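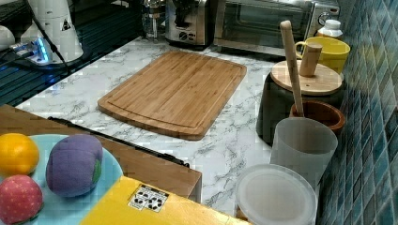 FAQ – Équipe et automatisation

Est-ce que le robot remplace quelqu'un en cuisine ?
Non ! Chez Flillitico, nous étions 16 avant l'arrivée du bras et nous sommes toujours 16. Il s'occupe du poste petit-déjeuner, celui que tout le monde se refilait à 5 h du matin.

Que font les collègues du matin, alors ?
Ils cuisinent, enfin. Leena Kokkonen, notre cheffe du matin, a lancé deux nouvelles recettes de porridge depuis octobre (goûtez celle à la cardamome !).

Faut-il savoir programmer ?
Pas du tout. La formation Ustis dure deux matinées et on met vite la main à la pâte. 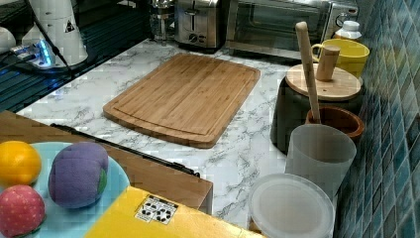 Le plan de travail, planche au centre, grille-pain et mini-four au fond.

Pourquoi ranger toujours les choses au même endroit ?
Le bras s'y retrouve mieux, et nous aussi. On a râlé la première semaine, maintenant on ne cherche plus rien.

Et le pain grillé, ça marche vraiment ?
Oui, et on adore ça : 1 146 tranches le premier mois, toutes notées dans le cahier.
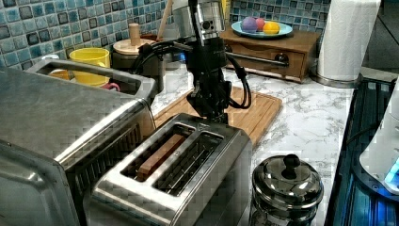
Les tranches ratées y figurent aussi, avec l'heure et le réglage. Tout le monde peut écrire dans ce cahier, stagiaires compris, et on le relit ensemble à la pause de 10 h.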